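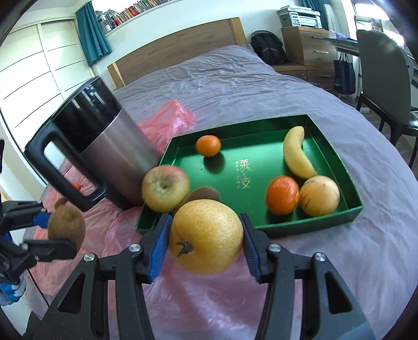 Somebody wrote in the margin of my last entry that I should quit blaming the water and weigh the wool dry before I do anything else, and whoever you are, you were right and I have had to redo my sums!

September, walnut bath, second go. Started at 7 in the morning with the shop door open. The Montoya yarn (the undyed stuff, in skeins that always come a bit heavier than the label) went on the scale straight out of the bag, and the whole lot came to 984 g. I'd been working from the label weight all summer, so my hull quantities were low every time, and I think a good part of the pinkish tan we kept getting came from that. I still have my doubts about the tap water at this end of Motbridge, but I'll let it rest for now.

Hulls are last fall's, from the sack under the stairs, soaked in the big enamel pot since the day before yesterday. They smell like a wet cellar and I've gotten fond of it. Strained through the old pillowcase, squeezed, strained again. I kept the sludge in the lidded bucket in case anyone wants to try a weak second bath for linen (please do, I'd love to see it).

Held the pot at 60 C on the Daruda ring, which runs hot on the left side, so I turned the pot a quarter whenever I went past. Forgot a couple of times while I was on the phone. One skein came out a touch darker along one side and I kind of like it, though it can't go in with the matched set.

The color I have in my head is a kiwi skin, that dull brown with a little olive in it, and tan won't do for the border of the blanket.
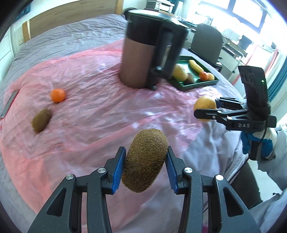
Does walnut need a mordant on wool? It will take without one, and I left the alum out of this bath on purpose so we could compare it with the August skeins.

Iron next. I dipped one small test skein in the iron pot for 20 seconds and it went a lovely drab green-brown, much closer, and then I got greedy and left its neighbor in while I looked for the tongs. Call that one charcoal. It also feels harsher in the hand, so short dips only, and rinse right away.

Rinsed everything in the Duster tub until the water ran pale tea. Drying on the back line, away from the sun. Labels are tied on with cotton string this time, since the paper ones fell off.

To do: weigh out a 100 g skein for the light test in the window, tape half of it under card. Order more iron. Wash the pillowcase, or maybe just admit it's brown now.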